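Pranthorpe Robotics Club News
Sep 17, 2023

Simulation group: kitchen task, progress and open items

The simulation group has moved from the block-stacking exercise to the kitchen bench. The task is a two-handed one and will run through October. Members who were away over the summer should read this item before opening the project folder, as several settings have changed.

The bench is built in Putus, the simulator the club has used since spring. It has a wood table, a large oval pot, a cutting board and two arms with multi-fingered black hands. The view is from above and is the one the policy gets as input, so what you see on the monitor is what the network sees. The far side of the pot falls outside it. This has been raised twice as a bug. It is a setting, and it stays until the first round of scoring is complete.

Control is by recorded demonstration. A member drives both arms through the Sundetti glove interface, and the log is trimmed, checked and added to the training set. As of this issue the set holds 132 accepted demonstrations. Another 11 were rejected, most of them for the same fault: the left hand drifted into the pot wall while the operator was watching the right.
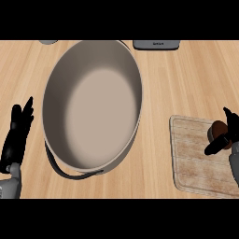 Right hand closed on the item over the cutting board, left hand beside the pot.

The grasp on the right side is the part that has taken the most time. With the default friction values the fingers slid off the curved surface as soon as the wrist turned. Darnell Castellanos rewrote the contact settings in August and lowered the closing speed. Grasps now hold through a slow wrist rotation in most trials. Fast rotation still fails and should not be used in demonstrations.

Two points on the left hand. First, it has its own start pose, fingers up, next to the pot. Do not park it flat on the table, as the planner reads that as contact and stops the episode. Second, the left arm is to be logged even when it does nothing. Four of the early files left those columns blank and had to be recorded again.

Collision shapes were also changed. The pot was originally a solid hull, which meant that anything lowered into it came to rest on an invisible lid. It is now built from separate wall and floor pieces. Frame time went up slightly -- the lab desktops cope, the older laptops do not. If yours stutters, turn off shadows in the viewer. This has no effect on the physics or on the log.

Starting positions on the board are now varied from run to run. Earlier demonstrations all began from one placement, and the trained policy reached for that spot regardless of where the item was. The spread is small for now and will be widened when the grasp is reliable.

The brush is handled from the side, with the fingers closing on it from the right over the board. Approaches from directly above tend to tip it before the thumb is in place. Keep the wrist low, close slowly, and wait for the contact light before lifting. Operators who lift early get a clean-looking start and a dropped brush a second later, and the file is then of no use for training.
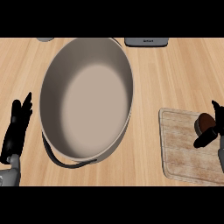 Schedule and sign-up

Recording sessions are held in the Brunton lab after regular club hours. Each slot seats two people, one on the gloves and one watching the log. New members need to complete the glove calibration exercise first; the sheet is in the project folder under "setup."

Name files with your initials and the run number only. Spaces in file names break the import script. Notes on a bad run go in the text file next to the log, not in the log itself.

Scoring starts in October. Each trained policy will be run from the same list of starting positions, and the list will be posted beforehand. Changes to the contact settings close one week before that -- send them to Darnell, with a log attached.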